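Buy the Second Set of Finger Pads First

I have been putting together equipment budgets for small robot projects long enough to have a few opinions, and the loudest one is this: people spend like mad on the thing with the motor in it and then act shocked by everything else. I did it too! My first spreadsheet had one enormous line at the top and a sad little row at the bottom called "misc." Guess which one ate my April.

The plan this year was simple enough. We wanted hand-held grippers so people could collect manipulation data in ordinary homes, at ordinary tables, with ordinary clutter on them. I had $3,255 to work with, all in, and a quote from Nimidis for two complete kits that came in just under it. Lovely. I was ready to sign. Then Selvaraj Miah (who is much better at this than I am, and knows it) asked me what I was going to clamp them to.
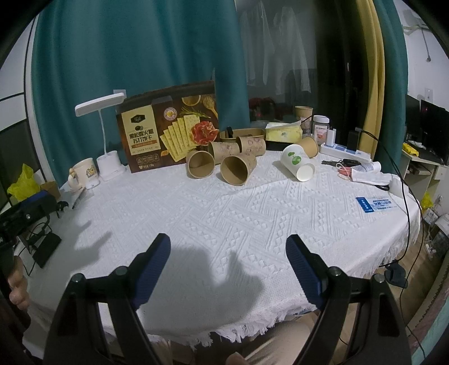
Fingers open over the fringed tablecloth, paper cups toward the back.

Well, tables. I was going to clamp them to tables. But people's tables are round, or they have a fat lip, or there's a thick cloth over them that somebody's aunt made and you are not going to ask her to take it off. A decent clamp that opens wide enough and doesn't chew up the edge costs real money, and you want two per setup. I had budgeted for zero. Add spare cables, a longer power strip than you think you need, and a bag of zip ties, and I was at $190 before anyone had picked up so much as a cup.

So I dropped one of the two kits. It felt awful for a day or so, and I've been glad ever since.

My argument goes like this. A single gripper that works all afternoon is worth a lot more to me than a pair that take turns being broken. Pads wear out. Screws back off. Cables get stepped on, and the one that gets stepped on is always the odd one with the connector you have to order. Geltura sells replacement pads in packs, and a year's worth for one gripper came to $157, which I grumbled about and then paid. I'd rather have that box sitting in a drawer than a second gripper sitting in a drawer waiting for pads.
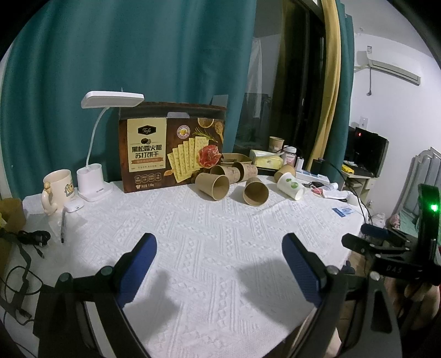
The other half of my rant is about props, and this is where I lose some people. There's a habit in our line of work of buying a "standard object set," foam blocks and matching plastic fruit and so on, in a molded case with a molded price. The one I was shown was $1,134. For plastic fruit! I'm sure there are good uses for it, and if you're comparing your results with somebody else's you may well need it. But if what you want is a gripper that copes with kitchens and living rooms, go to the grocery store. Get paper cups, a box of crackers, a mug, some pens. Crush a few of the cups. When they get too sad, buy more. I keep a line for this called "groceries" and our bookkeeping person at Bhattacharjee has stopped calling me about it.

I can hear the objection, because Selvaraj made it over lunch: cheap stuff changes. The store switches brands, the cups get thinner, and then the second month doesn't match the first. True. My answer is to buy a big stack at the start, write down what you bought, and put a few aside untouched. It's a shelf and a marker pen. He thinks I'm being too relaxed about it, and we've agreed to look at the notes again when the first stack runs out.

If you're filling in your own spreadsheet right now, try it upside down. Start with the clamps, the pads, the cables, the hours you'll pay people to sit there and pick things up. Then see how much gripper you can afford with the rest. My next order is more clamps, the wide ones, and I'm still waiting on the shipping quote.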